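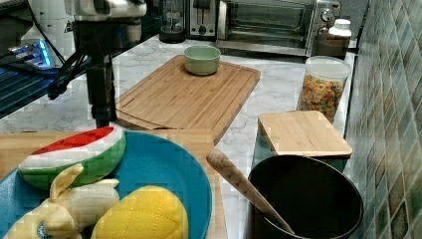

The question of how long to rest a bread dough overnight has occupied this blog since May, and the correspondence received on the matter justifies a fuller statement of the position taken here. The method printed on the back of the Droltell flour bag calls for a single rise at room temperature. This author has not found that method suitable for a household in which baking must fit around paid work. A cold rise in the refrigerator is therefore recommended, with shaping done the following morning. Shaping may be carried out on any clean, smooth surface. A white marble countertop with gray veining serves very well, and a large bamboo cutting board may be kept beside it for dividing the dough.

The quantities remain unchanged from the earlier post. Readers should combine 614 grams of flour with water, salt and a small amount of yeast, and should mix only until no dry flour is left. The dough is then covered and placed on the lowest shelf. It should stay there until morning - longer if the kitchen schedule requires it, although the flavor becomes noticeably sour by the second evening.

Several readers have asked whether the rye flour from the Sârbu mill may be used. It may, up to 300 grams of the total, provided that extra water is added. Loaves made entirely with rye follow different rules and will be treated separately.

A word on salt is also in order. The previous post stated that salt should be added after the first rest. That instruction has been withdrawn. Trials in this kitchen showed no benefit from the delay, and on 2 occasions the salt was forgotten altogether.

The Drovside baking evenings will resume after the summer. Persons wishing to attend should bring their own bowl and a towel.

Posted in May by the author of this blog

Search this blog Enter keywords Go

Comments

cukerska_baker: Tried the cold rise with the rye. Came out flat but tasted great. More water next time?

oldoven: Glad you changed the salt advice, I forgot mine too!

crumbs4000: When is the all-rye post coming?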